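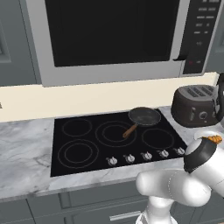 Hello to everyone at Plukolance, and thanks for letting me send this in on Wednesday instead of waiting for the quarter to close. I wanted to get the November numbers in, and they only landed yesterday afternoon.

So, the Farard spending vouchers. When I last wrote, we were still arguing with the printer and I had a spreadsheet with hardly anything in it. Now we've got 1,848 vouchers out the door (the full first batch!) and 523 of them have come back through the tills. I'd love that second number to be bigger, but people do hang on to these things. My own guess is that a good chunk are sitting in kitchen drawers until the holidays, and the one shop owner I put that to laughed and said hers was in her glove compartment.

Most of the spending so far is groceries and hardware. I had expected cafes to do better. A couple of them told me their customers feel silly handing over a voucher for a coffee and a muffin, and we don't give change, so I can see their point. I'm hoping to try a smaller voucher in the second batch - same total money, just cut up differently. If you'd rather we keep the face value as it is, please tell me before we go back to print.

The Naseri end of town is the part I'm least happy with. We signed up plenty of shops there early on, and then the window stickers went missing in the mail and had to be reordered, so for weeks shoppers had no way of knowing who was in and who wasn't. They're up now. I walked the whole street myself and only came across one shop that had put theirs on upside down, and the owner wants to leave it like that.

Payments to shops run through Pollus, as agreed in the grant letter. It took a while to settle in. The first payout went through late and I got some pretty sharp phone calls about it, which was fair enough, as small shops can't sit around waiting for cash. We're now paying out every 3 working days and the calls have stopped. I still do the matching by hand every morning before 9, and I'd like to get out of that habit, but I want one more clean month first.

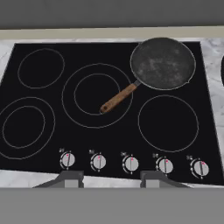

What happens to vouchers that never get spent?

The money behind them stays in the grant account until the expiry date, and after that it goes into the second batch, unless you ask for it back.

On the budget, we're a little under on printing and a little over on postage (those stickers again), and I've moved the difference between the two lines as the grant letter allows. I haven't touched the advertising money at all yet. The local paper ran a piece for free and the shops have been talking it up themselves, so I'd like to save it for the slow weeks after the holidays, when shops here need customers the most.

There are 4 things still on my list for the next report: the smaller voucher, a short survey of shop owners, getting more of the Naseri shops to their first redemption, and handing off the Pollus matching. The survey is drafted and I'll send it over so you can add anything you want asked. Please keep it short if you do - they fill these out standing at the counter!

The bank statement and the shop list are coming in a separate email.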